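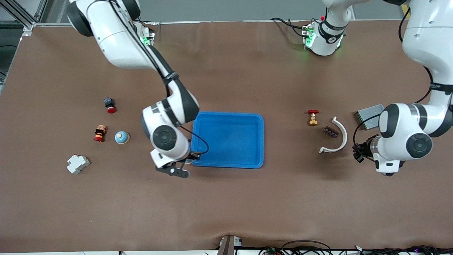 Home | News | People | Sites | Archive

Notes from the Kitting Room

I promised last time that I'd write about the new arms once we'd lived with them for a while, and now it's August and people from the other building keep stopping me in the lunch line to ask, so okay, let's do it!

For anyone who hasn't been down our end of the Clamton site: kitting is where a customer order gets turned into a tray of parts. Breakers, terminal blocks, pipe clamps, valves, stop buttons, whatever the maintenance crews out there need for one job, all in one tray, so they aren't digging through six boxes on top of a ladder. I've done it for years. It's picky work, and by mid-afternoon your neck knows all about it.

The two-arm station does the same job at a table. Parts get laid out on either side of a blue tray, and the arms pick and place. The pickers are plain two-finger grippers (Bernd Wendt calls them the salad tongs and now we all do). They like a terminal block. They like a breaker on its side. A gate valve they'll take by the body if it's facing the right way, and if it isn't, they go for the handwheel and then we all hold our breath. Curved clamps were a pain for the whole first month. Bernd spent more evenings than I'd care to add up teaching the thing where to grab an arc, and his wife sent in a cake with a pipe clamp iced on it, which was delicious.

So what changed for us? The biggest thing is when we do the work. We used to start at 6 a.m. and pick straight through. Now whoever's on early lays out the parts, checks the order sheet against the shelf and starts the first run, and then you're mostly on inspection. We got 1,104 trays through the station last month, and 164 of them needed a person to step in, either to turn a part over or finish the tray by hand. I've heard that second number read out like it's bad news. I was the one stepping in for plenty of those, and I'd still take it over picking all of them!

Nobody lost their spot, which I know is what most of you want to ask and are too polite to. There are 13 of us on kitting, same as before. Two have moved over to returns for half of each shift, and one of those two was happy about it and the other one wasn't, and I think it's fair to say so. The half-shift thing gets looked at again when the Dratau orders come in, and I'll be pushing for people to get a say in which half.

Things I don't love: it's less chatty. When we all stood at the long bench you could talk all morning with your hands going. At inspection you're on your own with a screen, and you do have to look at it. We've asked for the second inspection screen to be moved so that two people can sit near each other, and facilities have been out with a tape measure, so fingers crossed. Also the beep. Bernd has turned the beep down twice. It needs a third go.

Things I do love: my neck. And training, which I didn't expect. I did the operator course over at Tolentino (bring your own lunch, the canteen shuts early) and I can now clear a stop, reset the station and fix a bad pick point without calling anybody. That comes with a grade bump once you're signed off. If you've been putting it off because it sounds like computer stuff, it's a couple of menus and a lot of common sense. Come sit with me for an hour and see.

Next up is the Irico contract, 221 trays with a part list as long as my arm, and a few bags of loose fittings that I don't think the salad tongs are going to enjoy at all. We'll be doing the bags by hand. If you want to see a run, come by after 2 p.m., stay behind the yellow line and please don't lean on the parts rack.

More from this issue
Parking changes at the Dratau gate
Tolentino course dates: how to sign up
Lost and found: one thermos, two left gloves
Last month: Moving the long bench

Contact the newsletter desk | Copyright Clamton Site News | Back to top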